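Caring for a wood floor in a small apartment

I moved into an apartment with a wood floor four years ago, and before that I lived only with tile. So I had to learn many things from the beginning. My neighbor Soon-im Jang, who has kept the same floor shining since she was young, corrected most of my mistakes.

Sweep before you wash

Sand is the worst enemy of the finish. Use a soft broom or a vacuum with the brush turned off. If the boards are laid in a herringbone pattern, the joints run in two directions, so go over the room two times, once along each direction.

Use less water than you think

Wring the mop until no drops fall from it. I put 5 ml of mild dish soap in a bucket of warm water, and this is enough for the living room and the hall. Vinegar I don't use anymore – it made a dull patch near my balcony door. Dry the floor with an old towel after.

Felt pads

Put them under every chair leg. The ones with glue fall off in summer, so I sew a little sock of felt for the dining chairs. Check them every June and again before winter, and pull out any small stones which got stuck in the felt.

Small scratches

For a light scratch, rub with half of a walnut, wait 5 minutes and wipe with a dry cloth. For a deeper one, buy a wax stick one tone darker than the board. Warm it in your hand, press it into the scratch and scrape the rest with a plastic card. Try it first behind the sofa.

Sunlight and rugs

Wood changes color under the sun, and a rug leaves a pale or dark square. Move the rug a little each season. Choose a rug pad made for wood, because some rubber ones leave yellow stains.

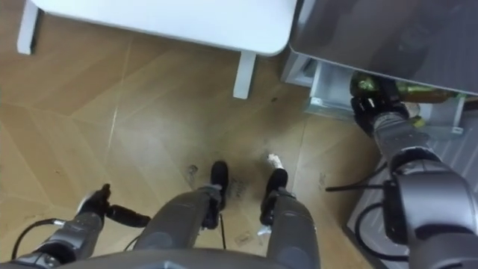
Humidity in winter

Heating dries the air and small gaps open between the boards. I keep a bowl of water near the radiator and I don't fill the gaps – in my apartment they close again when spring comes.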